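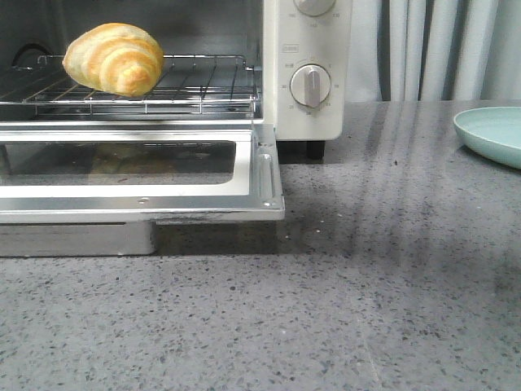

Toaster oven on the test bench, door down, croissant on the rack.

tealeaf_dot wrote:
Hi all, I'm putting together the equipment budget for our little automation group and I'm stuck on the kitchen bench. The arm itself is sorted (a Plokodow, yay!) but do we buy a second toaster oven now or wait until April? Dorothy Yeoman wants a spare of everything. I'd sooner put the money into fingers and pads.

cropper22 wrote:
Get the spare. Same model, same colour, same day if you can. We waited, the shop changed the door on us and we lost 4 weeks redoing the door task.

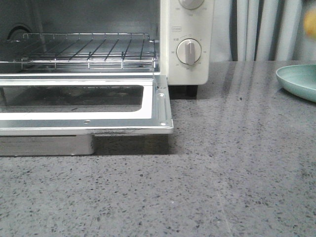 Also budget for plates. We went through seven in our first month and the favourite is always the one that's out of stock.

BerylM wrote:
Gotta disagree with cropper22, sorry mate. Ovens are cheap and you can pick one up any arvo – pads are the thing you'll be waiting on. Ours come from Dotitz and the last lot took 22 days. I'd order two full sets before I even looked at another oven.

tealeaf_dot wrote:
22 days, yikes! That's our whole buffer gone. What do you do for mounts and cables?

BerylM wrote:
Separate line in the budget, always.

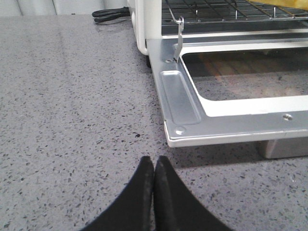 I put the wrist camera on that line as well, plus a spare cable for it, and nobody in finance has queried it yet. Cheers, Beryl Mellor

cropper22 wrote:
Fair enough on the pads. Still reckon she'll regret skipping the oven.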